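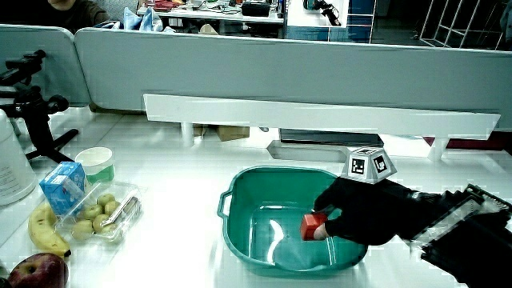

A gloved operator lowering a small red cube into a teal basin. Two printed tags are visible on the marker block mounted on the glove.

Automation at Hjaltested

Hjaltested is a packing firm that began automating its sorting lines under a program named Statach. Simple handling tasks are first performed by employees wearing tracked gloves, and the recorded movements are used to prepare robot arms for the same work.

Effects on staff

Of the 30 employees on the packing floor, 14 moved to demonstration duties in the first year. A demonstrator completes up to 400 short tasks per shift - mostly picking, placing and sorting. Lifting work declined, while time spent seated or standing at one table increased. Breaks were lengthened in February after staff reported sore wrists. Shift supervisor Vilhjálmur Eyvindsson later introduced rotation between tables every 2 hours.

See also: Lurnenard, Plirnel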